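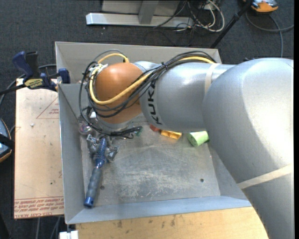
PART TWO: LIGHT AND PLACE

Chapter 5
Photographing Where People Work

If you have followed the exercises in Part One, you will by now have a fair number of pictures of friends and family, most of them taken by a window, and I hope you are as fond of yours as I still am of mine. In this chapter we leave the window behind and go indoors to other people's places of work – bakeries, print shops, sorting halls, garages – where the light was put up for somebody else's purposes and nobody is going to move it for you.

My own first job of this sort was at the Ghaffari bindery in Bolitdale, one August, when I was young enough to think that a new lens would see me through. I came home with 409 photographs, and when Takeshi Sakamoto, who taught me most of what I know, had looked through the lot with a cup of tea going cold beside him, he kept 35. He was being kind, too! Almost all the others had the same trouble: I had pointed the camera at whatever was largest and brightest, and let the rest of the building look after itself.

So we shall begin slowly. Before you take a single picture, walk the whole floor with the camera in its bag. Look up and see what sort of lamps there are, and whether daylight reaches in from a door or a skylight and mixes with them. Notice which surfaces shine. Bare metal and gloss paint will throw a lamp straight back at you, and a step to the left or a bend of the knees often does more good than any change of setting.

The first section deals with mixed light and how to set your white balance for it. The second is about slow shutter speeds, and the third, which my students always tell me they enjoyed most, is about asking permission and getting along with people who are busy. You will need a tripod for the exercise on page 97.

5.1 Lamps, Daylight and the Two Together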